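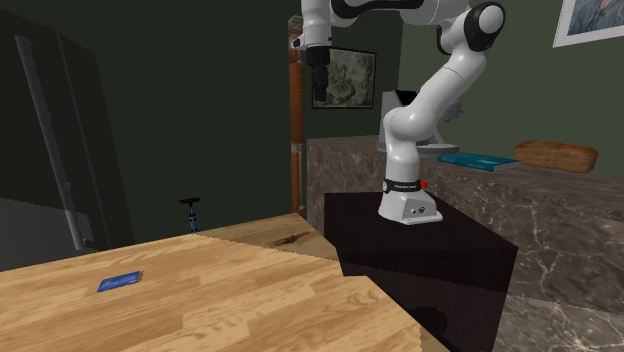

Slide 2: Why your worktop is always full

Morning, all. Clicker in left hand, water in right. Do not swap.

Start with the flat in Grarnia. I moved in with one box marked KITCHEN and by November the counter had vanished under post, keys, a bread maker and a melon I felt responsible for. Pause for laugh. If no laugh, move on briskly.

Main point: flat surfaces attract stuff at hip height. People put down what they're carrying at the first place that doesn't need bending. Shelves lose every time.

Slide 3: The Saturday test

Clear the lot on Saturday morning. Put nothing back until you want it. Nermina Babić tried this for her Zillico column and went back for 2 things, the kettle and the radio. She has since bought a second radio. Leave that bit out if she's in the room.

Slide 4: Storage that makes it worse

Baskets. A basket is a pile with handles. I own the Drundudum stacking set and can report that it stacks. (Hold up lid. Nobody has ever found the matching base.)

Slide 5: What it costs

My kitchen refit quote from Stoyanova had 300 pounds in it for "extra worktop". Ask the room how long an extra worktop stays clear. Best answer so far: 60 minutes, from a man in Row C who looked haunted.

Slide 6: Questions

Someone will ask about the drawer with the batteries in it. Say we'll cover drawers after lunch. We are not covering drawers after lunch.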